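About the Nieminen cell

Prorovberg sets up and maintains small robot cells for handling work. We have one workshop, in the old dairy building at Feltberg, and most of our hours go into a single machine. It is called the Nieminen cell, after the street it first stood on. Customers who visit usually ask about the robot arms. We tend to start with the table, which takes up more of our time.

What the cell is for

The cell is used to prepare and check handling routines with kitchen objects: picking an item up, putting it in a pan, lifting a lid, setting a lid down again. A customer brings a task and we work out whether the cell can repeat it, with what tolerance, and what has to be adjusted to keep it there. The same table, mounts and grippers are used for every job. Only the objects and the routine change.

Our part is the mechanical and electrical side. We level the table, set the mounts, route the cables, mark out the surface, check the zero positions and keep the log. Routines are written by the customer, or by Prarar, the software firm we share the building with.

How the table is marked out

The surface is divided with blue masking tape. The strips run across the table and down it, several of them at a slant, and they do not make even squares. They are references for placing objects by eye between runs. Positions the controller depends on are taken from the mounts, never from the tape.

Short pieces are preferred to long ones wherever an object is set down often, as a short piece can be lifted and replaced without disturbing its neighbours. A strip that has started to lift at the end is pressed down once. If it lifts again it is replaced.

Objects go down in the same order each time: pan first, handle towards the mounting plate, then the lid, then the item to be handled. The lid is laid flat with the knob up. The tip of the handle must stop short of the plate. We allow a handle to overhang a strip of tape but not to touch any fixed part of the cell, and the operator checks this from the side before enabling the arms. 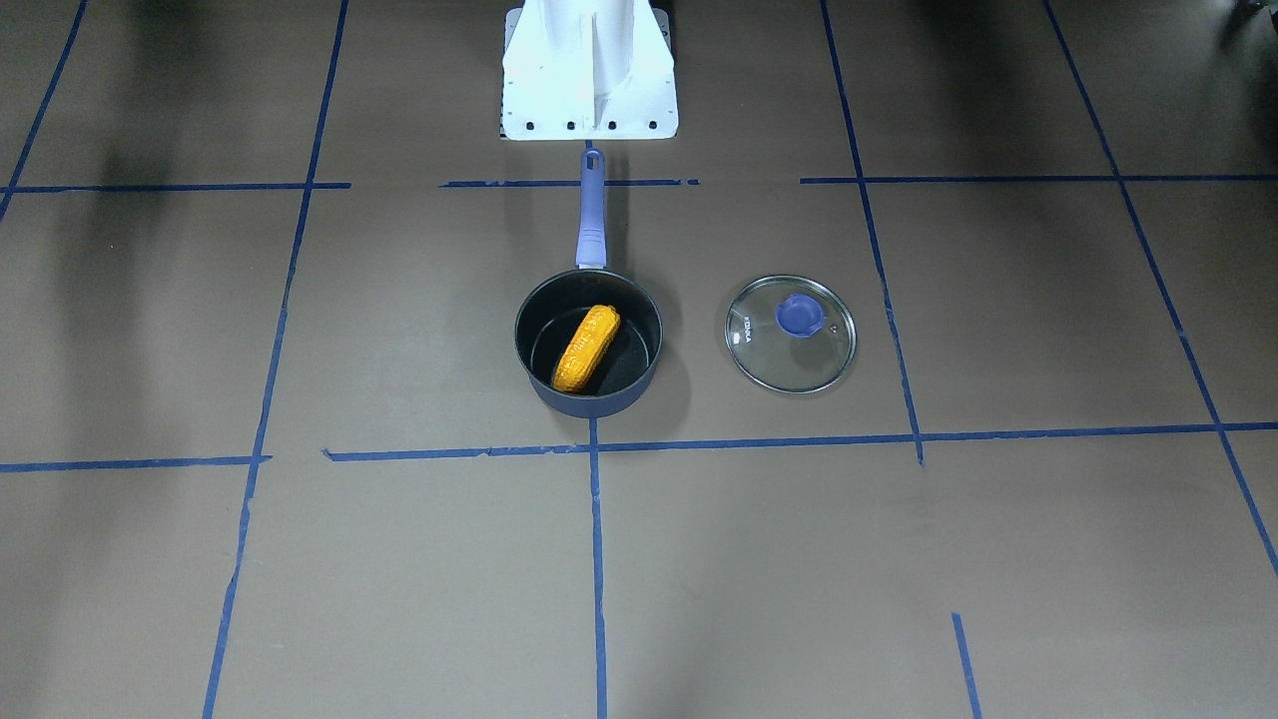 Lid off and laid beside the pan, corn inside, handle pointing to the mounting plate.

Setting up after a change of task

A full set-up takes 220 minutes when nothing is found wrong. The sequence has been the same since June and is kept on a card at the operator's desk.

1. Isolate the supply and lock it off. Wait for the controller display to go dark.

2. Clear the table. Check the surface for creases, seams that have risen and grit. Grit is brushed off by hand; compressed air drives it into the joints.

3. Check the table clamps and mount fixings with the torque wrench. Any fixing that turns is marked, backed out, cleaned and refitted. Do not simply nip it up.

4. Run each arm through its range by hand with the brakes released, one joint at a time. Feel for notches and listen at the wrist. A second person holds the arm.

5. Look along the full length of each gripper cable. The coiled part should hang free of the fingers and return to its shape when pulled and let go.

6. Restore the supply. Home both arms, then compare the joint readings with the last log entry. A difference of more than 2 counts on any joint is investigated before work goes on.

7. Close each gripper on the test block and note the motor current.

8. Set out the objects and run the routine at reduced speed, with one hand on the stop button. Five clean passes are needed before speed is raised.

With a lidded pan, the first slow pass is made above the knob without touching it. The knob is the highest point of the set, and a gripper that comes in low will push the whole pan along the table. When this happens the pan is put back to its marks and the approach height is raised. It is not corrected by moving the pan.

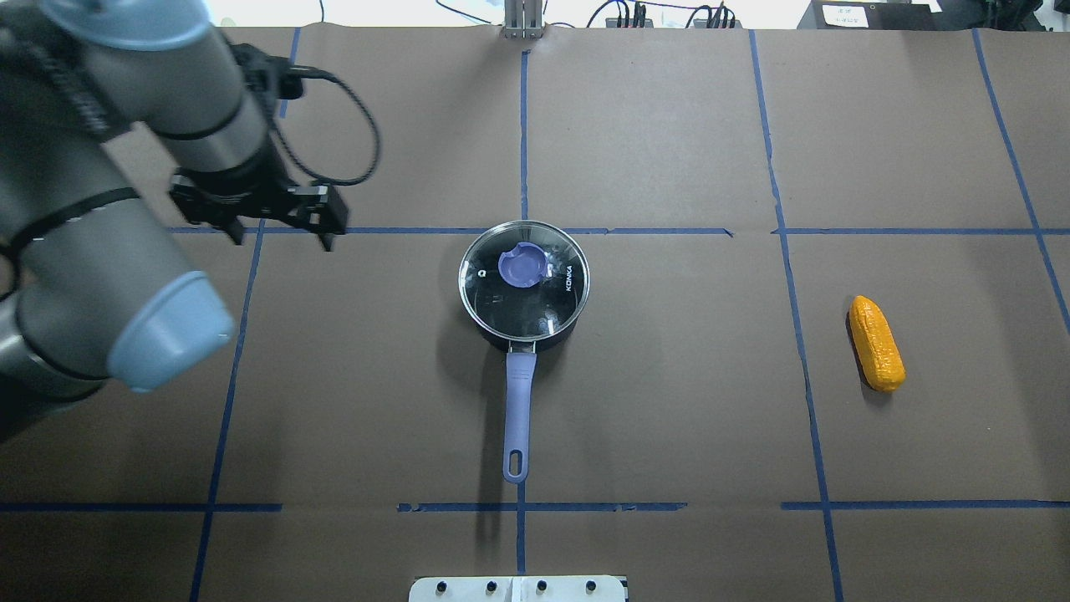

Routine care

Daily: wipe the gripper fingers, check the stop buttons, look at the tape, look at the cables. The finger pads are cleaned with a damp cloth and left to dry. Solvent hardens them.

Weekly: check the clamps and the mount fixings again, clean the camera lenses and take a copy of the controller settings. Cables behind the table are allowed to lie as they fall so long as none is under tension and no connector carries weight.

Every quarter: replace the finger pads, inspect the coiled cables and repeat the zero check on every joint. Pads are changed in pairs even when one looks sound.

Repairs

The commonest fault is a gripper that closes but reports that it has not. In most cases this is a worn cable at the wrist and not the gripper itself, so the cable is swapped first. We hold spares for both arms. Next commonest is a drift in the zero position of the second joint, which shows up as an arm that arrives slightly low at full reach - it is nearly always a fixing at the base.

We do not open sealed joints. A joint that is noisy or rough is removed complete and returned to the maker, and the cell is put back into service with a spare joint and a new zero. Every repair is entered in the log with the fault as first reported, the fault as found, the part changed and the readings before and after. Customers may ask for the log at any time and are sent all of it.

Who we are

Ardalan Taheri runs the workshop and signs off each set-up. Sointu Lindqvist does the electrical work and keeps the spares list. Eino Hyvönen looks after the mechanical side, including the mounts, which he machines in-house. Graziella Ferraro plans the work and is the first contact for new customers. Teodora Nikolaidis joined us from Prarar and divides her week between the two firms.

Visits to the cell are by arrangement. Visitors stand behind the yellow line while the arms are enabled, and loose sleeves and lanyards are left at the door. The workshop is on the ground floor and has level access from the yard.

Contact: Graziella Ferraro, Prorovberg, Old Dairy Building, Feltberg | © 2025 Prorovberg | Back to top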